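A morning among the cups: the Pultix open day

2022-02-06

I had signed up in January, when a morning of watching robots learn sounded like a treat. By the time I had found the right door at Pultix, tucked behind the Brotden trade park with its one sign facing the wrong way, I would have settled for watching a kettle.

There was a kettle, as it happens, and a plate of biscuits that did not survive the welcome talk. The talk was short and mostly about tidying up. Pultix gathers examples: a person guides the arm through a small job, the whole thing is recorded, and the recording joins a pile of others from which a program is meant to work out how the job is done. Each go is called an episode, which makes it sound like something you might look forward to.

We were 23 visitors, split up and sent to different benches. My bench was doing cups. The job was to pick up a small thing from one cup and put it in another, then do it again with everything shifted a little. I have had summer jobs like this, although in mine the cups stayed put. 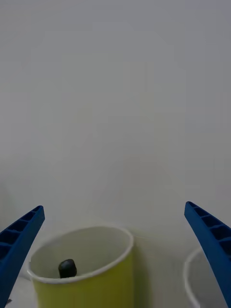 Clolletti

The view from the wrist was the best part of the visit. On the monitor you get what the arm gets, a great deal of white wall with all the business going on along the bottom: two blue fingers held wide apart, a yellow-green cup between them with a little black object inside, and part of a white cup behind the right-hand finger. From a chair beside the bench the task looks insultingly easy. From the wrist it looks like trying to find your keys with your chin.

I was allowed six goes. The first two were thrown away, one for dithering and one for a knock that sent a cup over. Dithering is taken seriously. If you hover, the program learns that hovering is part of the job, and then you own a machine that hovers. My other four were kept, though the operator marked one of them with a small note I was not shown.

What surprised me was how much of the work is putting things back. An episode takes seconds – the fuss between episodes takes longer. Move the cups, check the light, type a label, start again. A full shift is seven hours, and the staff swap benches halfway through so that no single person's habits get into everything.

Next door, the Mekonnen bench was folding cloths, with a longer queue and more sighing. I watched five attempts and felt better about my cups.

Parking is free but tight. Wear layers, as the hall is cold, and get to the biscuits early.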